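Prurolis: sorting small metal parts between trays

Hello, and thanks for downloading this. Prurolis is a little collection I put together on one job I've done far too much of in my life, moving small turned parts from one tray to another. There are 50 clips in 7 folders, one folder per tray layout, and I've kept the names dull so they sort properly (oler_01, oler_02 and so on, Oler being the name of the bench).

Start with notes.txt if you're only after the layouts. The clips are quite big, so grab one folder first and see how you get on! 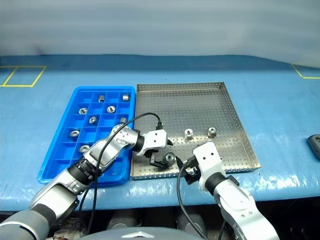

Compartment trays are lovely for keeping parts from knocking together, but they're a pain to empty, as anyone with thick fingers will tell you. Parts settle however they like. In the blue tray one is standing up, another is tilted in its cell and a few are lying with the hole facing up, so I've logged "upright", "flat" and "tilted" separately. The perforated steel tray has no cells at all, so for that one I only note which way up a part is.

Known niggles: folder 2 has a lot of glare, and the Halim layout was renamed Darix in version 16, so older scripts will need a tweak. Corrections are very welcome, just put the clip name in your message.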